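Priltarau 2.1 review: grasp planning software that finally copes with laundry

Posted 12/01/2018

Rating: 4.5 out of 5
Tested on: a single arm with a two-finger gripper and a wrist camera
License: Wollia edition, one seat, $900 a year

I've been running Priltarau since April, first on the free trial and then on a paid seat, and I like it more every week. It's a grasp planning package from Begay. You feed it a wrist camera view, it gives you back a ranked list of grasps, and a small controller takes the top one and drives the arm there. Plenty of packages do that with boxes and bottles. I bought this one for cloth, and cloth is where most of my older tools fell over.

Setup

Installation took me an afternoon, most of it spent on the hand-eye calibration. The wizard wants 21 poses and it is picky about them (two of mine were too close together and it made me redo both), but the result was good enough that I haven't touched it since. The driver list is long. My arm was on it, my gripper wasn't, and writing the config file for the gripper meant copying a sample and changing six lines. Easy!

Perception

The segmentation model is the best part. It splits a pile into pieces of fabric by folds and edges as well as color, so two gray shirts on top of each other usually come out as two shirts. It also handles containers properly. You mark a bin once, the planner treats the walls as solid, and the fingers come in over the rim at an angle that clears it. My previous tool, Trotier, saw a perforated wall as a cloud of noise and kept planning grasps straight through it.

I ran a long batch of picks to see how it held up: 3,472 attempts over several weeks, with towels, T-shirts and socks. Towels were nearly perfect. Socks are still hard – the planner likes to go for the cuff, and when the cuff is underneath something it can spend a while thinking. Planning time on my machine is 400 milliseconds for most views, longer for a full basket.

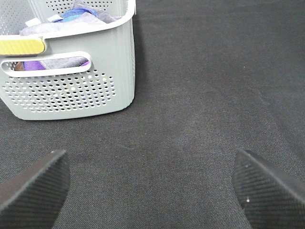

Wrist camera view with the basket at upper left and both fingers open.

Views like this one are a fair test. The basket is pale gray with rows of little holes, there's purple showing through the handle slot, and the cloth on top is bunched up right by the rim. I set a "keep out" margin on the rim in the planner panel and tune it with a slider, and you can watch the grasp candidates move as you drag. I could play with that slider all day.

What I'd change

The logs. Every failed plan writes the same line, "no feasible grasp," with no hint of whether it was reach, collision or a low score. There is a verbose mode, but it buries you.

The Python bindings are also a step behind the C++ side. The new regrasp call isn't there yet, so I wrapped it myself.

And please, a dark theme for the viewer. Black fingers over dark fabric are hard enough to pick out without a bright white window around them.

Who should get it

If you only pick rigid parts from a tray, a cheaper planner will do fine. If you work with fabric, bags or anything that slumps, get the trial and give it a week with your messiest bin. I've already renewed my seat, and my next job for it is pairing socks.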